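Actualités > Robotique > Formation et simulation

Imprimer | Envoyer par e-mail

Jivudora : l'atelier virtuel de Teteck s'ouvre aux lycées et aux petites entreprises

28/09/2021

Bonne nouvelle pour tous ceux qui rêvent de programmer un robot sans avoir la place (ni le budget !) d'en installer un. Teteck propose depuis la rentrée Jivudora, un service de simulation en ligne qui permet de préparer des tâches de manipulation à deux bras, de les rejouer autant de fois qu'on veut et de récupérer ensuite les trajectoires enregistrées.

Le principe séduit tout de suite. On choisit une table, on y dépose des objets pris dans la bibliothèque, on règle la lumière et on se lance. La bibliothèque compte 90 objets au catalogue de base, des planches, des casiers, des supports de toutes tailles, et il est possible d'importer les siens. Pas de logiciel à installer, tout se passe dans le navigateur, et nous avons pu ouvrir notre première session sur un ordinateur portable tout à fait ordinaire.

« Ce qui m'a plu, c'est qu'on a le droit de se tromper », raconte Azucena Montes, formatrice en automatismes, qui a suivi les essais du mois d'août. « Un élève qui descend la pince trop vite recommence, et la séance continue. Avec du vrai matériel, j'aurais passé l'après-midi à tout recaler. » 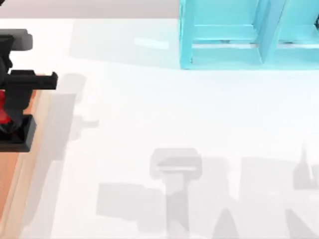 Dans le simulateur, la pince sur une planche en bois, avec un casier bleu translucide à droite.

Le rendu mérite qu'on s'y arrête : les ombres portées des bras sur le plateau blanc sont d'une aide précieuse pour juger les distances, et les objets transparents restent bien lisibles. On peut passer d'une vue à l'autre en pleine manœuvre, ralentir le mouvement ou revenir en arrière. Un petit regret quand même, la documentation n'existe pour l'instant qu'en anglais, et le chapitre sur l'import des pièces demande un peu de patience.

Côté offre, la formule Découverte coûte 29 euros par mois pour un poste. La formule Classe, à 906 euros par an, couvre 30 comptes et comprend un espace enseignant où l'on retrouve les exercices rendus. L'essai est gratuit pendant deux semaines, sans carte bancaire.

Ekua Asante, responsable du produit chez Teteck, annonce déjà la suite : un module baptisé Nava, consacré au tri et au rangement, doit rejoindre le service cet hiver. Les abonnés actuels y auront accès sans supplément. On attend ça avec impatience !

Les inscriptions à la formule Classe sont ouvertes toute l'année, et les établissements peuvent demander une démonstration à distance d'une heure.

Contact | © Skirance, tous droits réservés | Haut de page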